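Incident note: width drift on the hand-held grippers
Rallell Manipulation Group newsletter, November
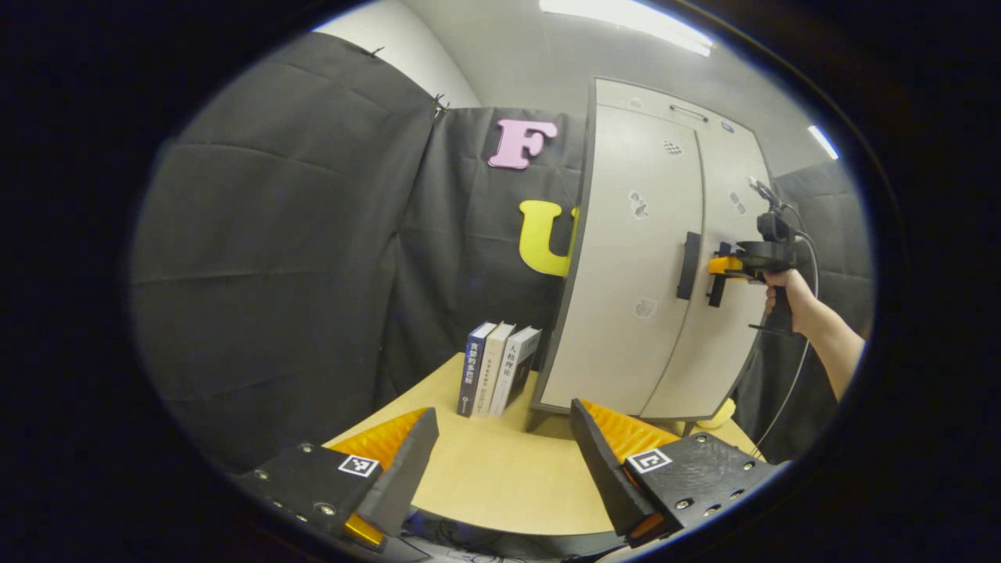 The cabinet station, with the second hand-held gripper at the door handle. The square marker on each finger plate is the part this note is concerned with.

Anyone who pulled door-opening recordings from the Skitton set before the end of last month should read this before training on them. A marker plate on one of our hand-held grippers worked loose during collection, and the finger width values it produced were wrong for part of the run. The error was small at first and grew with use. Our checks did not catch it. The arm did, on a Thursday afternoon, by pulling a handle off a cabinet door.

No one was hurt. The arm was running at reduced speed inside the guarded cell and the operator, Zuleica Vieira, had the stop button in hand. The cabinet lost its handle and one door was bent at the hinge side. The finger pads on the arm were torn and have been replaced.

What happened

The policy under test was trained on 1,829 door-opening recordings, all made with the two hand-held units we call Whitlock and Zinov. The task is simple enough. The gripper approaches the handle, closes, pulls the door through a short arc, opens and backs away. The first nine trials on the arm went as expected, apart from a slow approach on two of them.

On trial 10 the gripper closed on the handle and pulled the door open, and the policy then moved to the release stage. It commanded an opening several millimetres short of what was needed to clear the handle. The pads were still in contact when the arm began to back away. Motor current on the wrist rose for a little over a second. The force limit should have tripped in that time. It did not, for reasons covered further down. The handle came away at one end, the door twisted, and Vieira pressed the stop.

Total time from the release command to the stop was under three seconds.

Cause of the width error

We read finger width on the hand-held units from the camera. Each finger carries a printed square marker on its mounting plate, and the software works out the gap from the distance between the two markers. There is no encoder in the handle. This keeps the units light and cheap, and it has worked well for us, but it depends on both markers staying exactly where they were when the unit was calibrated.

On Zinov, two of the screws holding the left plate had backed out by part of a turn. The plate could rock when the fingers were squeezed hard. With the fingers open and unloaded it sat close to its proper place, so the start-of-day check, which is done open and unloaded, passed every time. Under a firm squeeze on a handle the marker shifted outward and the software reported a wider gap than there was. When the grip eased, the plate did not always return fully. The recordings therefore contain release motions in which the reported width runs ahead of the true width.

A policy trained on those numbers learns that a certain reported width is enough to let go. On the arm, where width comes from a motor encoder and is correct, the same number leaves the pads touching the handle.

We confirmed this on the bench by clamping Zinov on gauge blocks and squeezing to a set load. The reported width was off by up to 6 mm at the highest load. Whitlock, tested the same way, stayed within its normal tolerance. Its screws were tight and had thread locker on them. Zinov's had been out for a pad change in the winter and went back in dry. The pad change was logged, but the log form had no line for thread locker or for torque.

Why the force limit did not trip

This was a separate fault and in our view the more serious one. The arm's force limit for the cabinet task had been raised two weeks earlier so that it would stop tripping on a stiff drawer at another station. The change was made in a shared settings file. The cabinet task read from the same file and picked up the higher value without any message to the operator. The value shown on the operator's screen was the old one, held over from when the page was last loaded.

Vieira had read the limit off the screen before starting, as the procedure asks. She had no way of knowing it was out of date.

Each task now has its own limits file. The start routine reads the limit back from the controller and prints it beside the value the task expects. If the two do not match, the arm will not enable. We tested this with deliberate mismatches in both directions and it held.

What was affected

All recordings made with Zinov after the pad change are suspect. Squeezes on soft objects produced little load on the plate and the width error there is likely to be small, but we have not measured it and are treating those files the same way. Whitlock recordings are fine to use.

We looked at correcting the bad values afterwards. The idea was to estimate the plate's tilt from the shape of the marker in each picture. It works on some recordings and fails on others, mainly where the marker is lit unevenly or blurred by a fast move – and a partial fix seemed worse than none. The suspect files have been moved to a separate folder and will stay there. They have not been deleted, and anyone who wants to try their own correction is welcome to ask for access.

Collection for the cabinet task has started again with both units. Re-recording should take around 60 hours of operator time, most of it on doors.

Changes to the daily check

The old check was a single reading with the fingers open. The new one takes longer and must be done by the person who will be using the unit.

Put a wrench on every screw on both finger plates before the first recording. Do not tighten a screw that moves. Tag the unit, set it aside and tell the bench.

Read the width fully open, then closed on the 13 mm block, then closed on the same block with a firm squeeze. The two block readings must agree to within half a millimetre. Repeat the block readings after lunch and at the end of the session, and write all of them on the sheet, including the ones that look right.

Any unit that has had its plates or pads off goes back through full calibration. Thread locker is required on plate screws, and there is now a line for it on the form along with the torque value and initials.

Please also look at the markers themselves. A lifting corner or a scuffed edge will shift the reading in much the same way as a loose plate. Spare prints are in the top drawer at the bench, already cut to size. Do not trim your own – an earlier batch was cut by hand and the white border came out too narrow for reliable detection.

Still open

We do not have a good explanation for why the first nine trials passed. The likely answer is that the policy released a little wider on those trials by chance, and the logs give some support to this, with release widths spread over several millimetres. We would like to see it repeated on a dummy handle mounted on a breakaway spring before saying more. The spring mount is being built and should be ready by the next issue.

There is also a question of whether the hand-held units should carry an encoder as a second source for width. It would add weight and another cable to a handle that people already find tiring by mid-afternoon. A cheaper option is to print a third marker on the body of the unit as a fixed reference, which would show a rocking plate straight away. Whitlock will be fitted with one as a trial. Comments on either option can go to Vieira, who is also holding the trial logs for anyone who wants to read them.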